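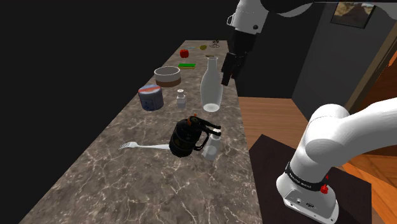
Zavincombe Shared Table: progress report to the Petura Fund

Second half of the grant year, prepared by Triin Kuusk, project lead

Dear all at Petura,

Thank you for your patience with this report, and for the kind note that came with the last payment, which I pinned up by the serving hatch and which several of our regulars have read out to one another over pudding. I have tried to follow the headings on your form, though as usual I have wandered a little under some of them.

What we said we would do

You will remember that the grant was for a weekly cooked lunch in Zavincombe for people who would otherwise eat alone, together with evening cookery sessions for anyone who wanted to learn a few dependable dishes. We also asked for money towards fitting out the kitchen, and for a small sum to collect recipes from our older members and print them up.

Lunches

The lunch runs every Friday, with doors at half past eleven and food on the table by a quarter past twelve (or as near to it as the potatoes allow). Since the start of the grant we have served 1162 meals. That is a good deal more than I dared put in the application, and the increase came mostly after the surgery in Stostport began handing out our leaflet. The Stostport people were shy at first and all sat at the one long table under the window, but by the spring they had spread themselves around the room and there was a lively argument going about whether parsnips belong in a stew.

We did lose a few weeks in the winter when the boiler failed. We took soup and rolls round to people's houses instead, and I have counted those meals in the total, as your office kindly said we could. I would like to record how much the drivers put into that fortnight and the one after it. One of them got stuck on the hill above the ford with a full pan of leek and potato wedged between his feet, and he was pulled out by a farmer who then stayed for tea at the next house and has been coming to the lunch ever since.

The menu has settled into a pattern, with a roast once a month, a pie most other weeks and something meatless whenever the allotments are generous. We had a great many courgettes. I won't go into the courgettes in detail here, but the fritters were a success and the cake was better than it sounded.

Evening cookery

We planned two courses and have run 3, thanks to a waiting list that refused to go down. Each course is six evenings long and covers soup, bread, a pot of beans, a fish supper, a roast chicken with what to do with the leftovers, and a last evening when the group chooses for itself. The first group chose dumplings and was still rolling them out at ten o'clock at night!

Most of the people who come live on their own and many have never cooked from scratch. A gentleman who lost his wife last year told me he had been living on toast and tinned peaches, and that he now makes a pot of beans on a Sunday that does him until Wednesday. He has also started bringing me some in a jar, with instructions.

The courses have been weaker at reaching younger people, and I should be plain about that. We had hoped for a good few school leavers and only a handful signed up, with fewer finishing. I think half past six is the wrong time for anybody catching the late bus home, and we mean to try a Saturday morning in the coming term.

The kitchen

Most of the capital money has gone, as planned, on the cooker, the extraction and the second sink, all fitted by Vītola, who were tidy, cheerful and only a week behind. The remaining choice is the worktop for the serving side. We have gone back and forth over this for longer than I care to admit, between plain steel and a stone pattern, and the members have strong opinions. Steel is cheaper and easy to look after. The stone look is much the more popular at the tables, where people feel a lunch club ought to look like somebody's home.

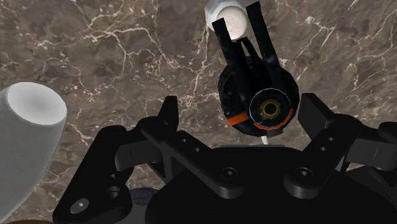
Brown-grey marble with cream and white veining.

We have asked Vītola for a price on both and will stay inside the sum you agreed, whichever way it goes.

The recipe book

This has been the part I have enjoyed most, and also the part that is furthest behind. We have recipes on backs of envelopes, in an old diary, and in one case on the inside of a cupboard door, which I had to copy out standing up. Measurements are a great trouble. "A good bit of butter" appears more than once, and so does "the blue cup", which belonged to somebody's aunt and was broken years ago. We are cooking each dish before it goes in, with its owner there to tell us where we have gone wrong, and it is slow and very happy work.

The text should be ready for the printer by April. We would like to print 343 copies, an odd figure that comes from counting up the households who have asked for one and adding a few for the library and the surgery.

Money

The full accounts are attached. Food has cost more than we budgeted, chiefly butter, eggs and cooking oil, and we have met the difference from the donations box and the harvest supper. The printing money is untouched and we ask your permission to carry it over into the next period.

What comes next

The Saturday course, the worktop, the book, and a second minibus run from Stostport if the driver's hours can be arranged. Do please come to a lunch if any of you are passing this way. Let me know by the Wednesday if you can, so that I can put your names down for pie.

With warmest thanks,

Triin Kuusk
Zavincombe Shared Table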